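How to plan a winter day hike on Tromwood Ridge

Posted 2021-02-15 by Hemi Goodwin

Quick one, been meaning to type this up since October. Same questions keep landing in my inbox so here's the whole routine, start to finish.

Step 1. Check the gate.
The Donnelly road gate closes after heavy snow. If it's shut you park at the lower lot and walk the road, 600 feet of extra climb before you even see the trailhead. Call the ranger station the afternoon before. The web page lags, sometimes by days.

Step 2. Pick your route.
Two choices really. Cladside Loop, 9 miles, 1,140 feet of gain if the gate is open. Or out and back to the saddle, shorter, 865 feet, less exposed. First time in snow? Do the saddle. The loop's north side holds ice and the blazes get buried.

Step 3. Download the map at home.
No signal past the creek. Save the map, then put the phone in airplane mode and open it again to make sure it really saved. Paper copy too. Phones die in the cold, keep yours in an inside pocket.

Step 4. Set a turnaround time.
Write it down. Mine is 1 pm on the loop, noon if it's cloudy. Wherever you are at that time, turn around. If you're past the halfway bench on the loop, finishing is quicker, but you should of been there by 11:30 anyway.
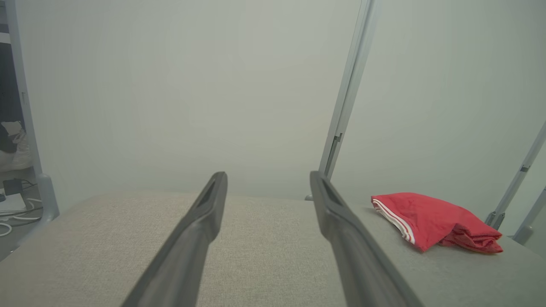 Step 5. Pack the night before.
Layers, no cotton. Spare gloves, spare socks in a zip bag. Headlamp with fresh batteries even for a short day. Microspikes go on top of the pack, not the bottom, you'll want them in a hurry. Food you can eat with gloves on. Water bottles upside down so the lid doesn't freeze first.

Step 6. Leave a note with someone.
Route, car, plate number, turnaround time, and when to call for help. Text them when you're back at the car. Do not forget this part, I did once and got an earful.

Step 7. At the trailhead.
Sign the register. Start a little cold, you'll warm up on the first switchbacks. Spikes on at the footbridge, not after it, the far side is slick most mornings.

Step 8. At the Stuletti junction.
Easy to miss. Sign is low and snow covers it. Look for the split boulder, go left for the saddle, right for the loop. If you hit the old fence line you've gone to far, back up.

Parking: no overnight, and don't block the plow turnaround. They do tow.

Dogs are OK on leash to the saddle. Not on the loop in winter, there's a wildlife closure on the north side until spring.

Will add a GPX file when I get a minute.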